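News > Press releases > Storage

Print this page | E-mail this page

Dahlgren puts Endex storage unit on sale

Wed 28 August

Furniture maker Dahlgren has added a tall storage unit to its Endex range. The unit is finished in white, with rounded sides, a frosted panel of ribbed glass at the front and a column of open cubbies to one side. It is meant for halls, studios and shared workrooms where people need to put things down and find them again.
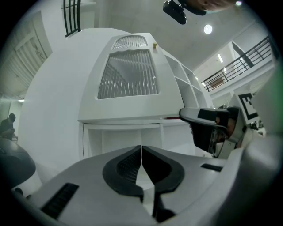 The white unit, with ribbed glass to the front and open cubbies at the side.

A wide open compartment sits under the ledge, for bags and bulkier items. Dahlgren tried the unit in working rooms from February and made 4 changes to the fittings before going into production.

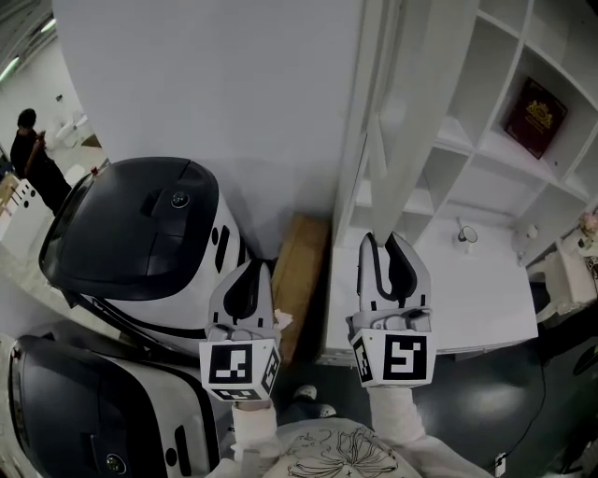
The first run is 2000 units. Orders placed through the 70 Prukon showrooms will be sent out first, followed by trade orders. Delivery is included in the price, and customers can book assembly at the same time – the fitters will also take the packaging away.

Spare shelves and fixings can be ordered separately from Dahlgren's parts desk.

Related releases
Prukon opens second trade counter
Drillik wall fixings now sold in boxes of 230
Endex range: new care guide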